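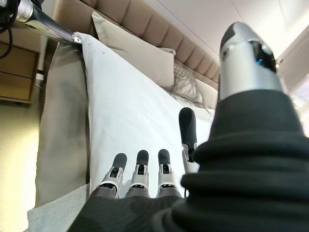

Sleep is the subject most often raised with the Employee Health Office by staff on rotating shifts, and the revised rotation schedule at Guthrie gives us occasion to return to it. The new schedule applies to all production, warehouse, and dispatch employees at the Colen Road site. It changes the order in which shifts follow one another, the notice given before a change, and the rest period between the last night shift and the first day shift. It does not change pay grades or the night differential, which remain as set out in the current agreement. A bed like the one in the photograph at the head of this item is where the effect of any schedule is finally felt, and much of what follows concerns the hours an employee is able to spend in one. Employees with questions about their own rotation should speak first with their shift lead.

Under the previous schedule, employees moved from nights to afternoons to days. Under the revised schedule the order is reversed, so that each rotation begins later than the one before it: days, then afternoons, then nights. Many people find it easier to stay up later than to go to bed earlier, and the comments received during the trial period on the packing line leaned clearly in that direction. The trial was limited to 80 employees and was not designed as a medical study. It was designed to find out whether the order could be run without leaving gaps in coverage, and the operations team was satisfied that it could.

Scheduled hours stay at 80 per two-week pay period. Notice of any change to a posted rotation is now 30 days, except in the case of an emergency as defined in the site handbook. Employees who agree to a change on shorter notice may do so in writing, using the form available from Scheduling. No employee is required to agree, and shift leads have been reminded of this.

Handover between shifts has been set at 15 minutes and is paid. Several departments had already been working this way by custom, while others had not, and the difference had become a source of complaint. Outgoing employees should not leave before the handover is complete unless released by the lead. Incoming employees should be at their stations, in any required protective equipment, when it begins. Locker room time is not part of the handover.

Sleeping in daylight

For employees coming off nights, the hours after the shift are often the hardest part of the rotation. The house is awake, deliveries arrive, and the sun is up. The Employee Health Office suggests settling on a fixed bedtime for the whole run of nights and keeping to it on the first day off as well, as far as family life permits. A short nap before the first night shift is useful to many people. Coffee and other caffeinated drinks are best left alone in the second half of the shift.

Light is worth some attention. Heavy curtains or a fitted shade will do more than most other purchases, and an eye mask costs very little. On the way home in the morning, some employees wear sunglasses. Those who drive should do so only if they are comfortable with them and fully alert. Anyone who feels too tired to drive should tell the lead before clocking out. The ride program, administered by Rullar, is open to all employees finishing a night shift, and its use is not reported to supervisors.

A cool room is easier to sleep in than a warm one. In the summer months this is not always within an employee's control, particularly in upper-floor apartments, and we are aware that running an air conditioner through the day is an expense. Lighter bedding and layers that can be added or taken away are a reasonable place to start. A fan also has the benefit of covering street noise.
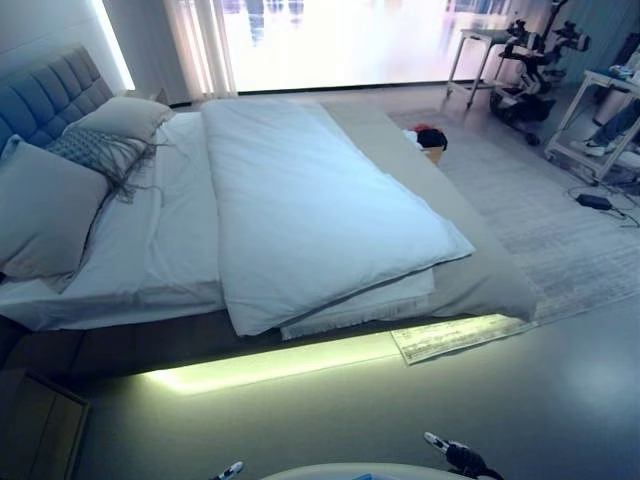 White duvet, folded lengthwise, with gray pillows and a fringed throw at the head of the bed.

Telephones should be silenced during sleeping hours. Guthrie has a responsibility in this respect too. Under the revised schedule, supervisors may not call or text an employee about open shifts during the eight hours after that employee has finished a night shift. Open shifts will be posted on the Flanura scheduling page, where they can be viewed when convenient. Employees who would like to receive text notices regardless of the hour may choose this under their profile settings, and may change the setting back at any time.

Meals are a further matter on which we receive questions. The cafeteria will continue to serve hot food until the middle of the night shift, and cold items afterward. A large meal at the end of the shift can make it difficult to fall asleep, and going to bed hungry is no better. A light breakfast at home suits many employees. The cafeteria has agreed to add oatmeal and boiled eggs to the early morning counter, beginning with the new schedule.

Households and shared rooms

A rotating schedule affects everyone at home. Employees with young children, and those who care for a parent, have told us that advice about quiet rooms and regular hours is easily given and less easily followed. We accept the point. Booker Baptiste of the Employee Health Office is available to meet with employees, and with a spouse or other family member if desired, to go over a rotation and look for the hours that can be protected. These meetings are confidential. They may be held at the site, by telephone, or by video, and they count as paid time when held during a shift.

Where two adults in one household work opposite shifts, it can help to post both rotations in the kitchen for the month ahead. Printed copies, in a large format, may be requested from Scheduling. Employees who share a bedroom with someone on different hours may wish to lay out clothing and anything needed for work in another room before going to sleep.
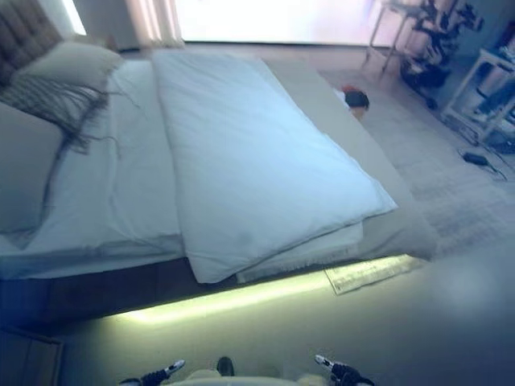

Bilal Salameh wrote to this office in April that the longer notice period would matter more to his family than any change in the order of shifts, and asked that it be applied to trades between employees as well. Trades are voluntary, and the 30-day period has not been extended to them. The request has been passed to the joint scheduling group, however, and will be taken up at its next meeting. He also asked that the posted rotation show holidays in a different color. This has been done.

When to seek help

Trouble sleeping during the first days of a new rotation is common. Employees who continue to sleep poorly after a full rotation, who find themselves dozing at work or at the wheel, or who are told that they stop breathing or gasp during sleep, should see a physician. The Employee Health Office can assist in arranging an appointment and can explain what the health plan covers. Employees who take prescription medicine at set times should speak with their pharmacist or physician before moving to nights.

A request for a medical exception to night work must be supported by a note from a treating provider. The note need not name the condition. Requests are reviewed by the Employee Health Office alone, and the supervisor is told only whether the exception has been granted and for how long.

The revised schedule takes effect on Aug 16, 2021. Rotations for the first two pay periods are posted outside the Scheduling office and on the Flanura page. Employees who believe that their rotation has been entered incorrectly should report it to Scheduling in writing and keep a copy. Until a correction has been confirmed, the posted rotation should be followed.

Employee News > Health and Safety > Schedules

Shares: 15
Comments: 1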